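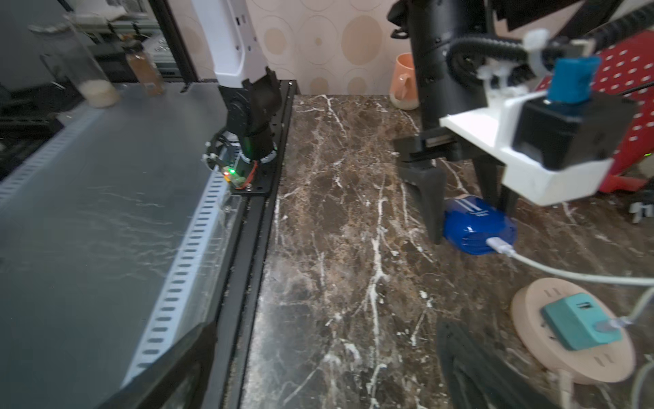
Cables, cables, cables

I promised last time that I'd stop going on about the spare room and write about the garden, and I fully meant to, but then I spent a whole wet weekend on my hands and knees sorting out leads and plugs, so I'm afraid that's what you're getting. The garden can wait (it's mostly mud anyway).

It started with the kettle. Noura Haddad came round for a cuppa and a natter about the October swap table, asked very politely if she could charge her phone, and I took so long finding her a lead that the tea had gone cold by the time I came back. I'd been through the drawer in the hall, the biscuit tin on the bookcase and the carrier bag on the back of the door, and what I had to show for it was a camera charger for a camera I gave away years ago and a thing with a foot pedal. Noura said her sister keeps all hers in labelled envelopes. I said how nice for her sister.

So out it all came! Every lead in the house, tipped on the rug. I gave myself until lunch and finished at a quarter to nine at night, with a break for cheese on toast.

My first rule was that if I couldn't say what a lead was for, it went in the "don't know" box. My second rule was that the "don't know" box goes to the recycling centre at the end of the month, even if I've started to have feelings about it. I've already fished 2 things back out, so that rule's a bit wobbly. One was the charger for the hair clippers, which I'd have missed. The other was a very long white extension that I simply like the look of.

Then there's the matter of where things plug in. I've gone off those long, straight extension blocks, the ones that lie behind the telly like a draught excluder, collecting fluff. Round ones are much friendlier on a worktop. You can turn them so the leads come off in whichever direction suits you, and they don't take up the whole back edge where you want to put your mug. And do get one in a colour if you can! A light pink one is ever so easy to spot, and if your adapter is a completely different colour (teal with pink is lovely, I think) you can see straight away which bit is which when you're groping about before breakfast. Imelda Soriano thinks I'm being daft about this and that they should all be white so they disappear. Imelda also lost her phone charger down the back of a white radiator until Easter, so I shall be sticking with pink.

The same goes for anything small that lives on the desk. I've got a soft spot for a bit of shiny blue plastic. On a dark marble top with all those white veins wandering about, a white lead is surprisingly easy to lose, as your eye takes it for part of the pattern, but something bright blue on the end of it shows up a treat. Eduardo Espiritu, who had his worktops done in brown marble a while back, told me he's forever patting the surface looking for his earphones. I suggested he tie a ribbon on them and he gave me a look.

A few things I've picked up, in no order at all:

Wrap the lead in loose loops, about the size of a saucer, and don't wind it tight round the plug. I've ruined at least one good charger that way, where it goes all bendy and bare at the neck.

Bread bag tags make perfectly good labels. Write on them in biro before you clip them on. I did 15 and then ran out of bread, so if anybody gets through a lot of sliced white, please save me yours.

Keep leads off the front edge of the worktop. Ours used to hang down by the cutlery drawer and I caught one with my hip every single morning.

Wipe everything while you've got it unplugged. An old cotton glove is good for this, you just put it on and run the lead through your fist. I was quite shocked at the colour of mine afterwards.

Don't plug one extension into another. Shaohua Kang asked me to put that in, and asked me again at the bus stop, so there you are, Shaohua.

The leads I've kept now live in a shoebox with the lid cut into strips to make little walls, which took ages and is slightly wonky at one end. Renato Umali has offered to make me a proper wooden one with compartments. He also offered to make me a bird table in the spring, and I'm still waiting on that, so the shoebox may be with us for a while.

If you'd like to have a go yourself, I'm happy to bring the spare tags (when I've got some) and a couple of empty boxes to the swap table. We're hoping to have a corner just for chargers and leads this time. Please tape the plug and the lead together if they come apart, and put a note on saying what it belonged to, even if it's only "old radio". It's 5 to 7 in the evening as usual, and Noura's bringing her lemon cake.

Oh, and if anyone recognises the thing with the foot pedal from what I said at the top, do come and have it. It's grey, it weighs a ton and it's sitting on my stairs.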